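Prinier air taxi, has anyone here seen it fly?

bayu_y
Watched the Prinier hop over Pilleveck on Monday! 18 rotors, one pilot, up for 3 minutes. I was grinning the whole way home.

nitell_fan
Jealous!! Did it get out of hover though?

gruffgull
Three minutes is a hover demo. Call me when it crosses the bay with two people in it.

bayu_y
Disagree, it did a full lap of the field and the turn was so smooth.
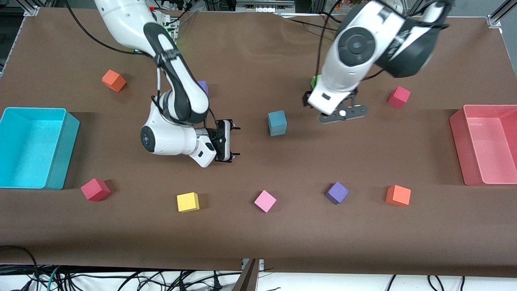
intan_n
I'm with Bayu, a piloted lap is huge for a team that size! Battery weight is still the big fight, and I love how open they are about it. Gruffgull, what range would win you over?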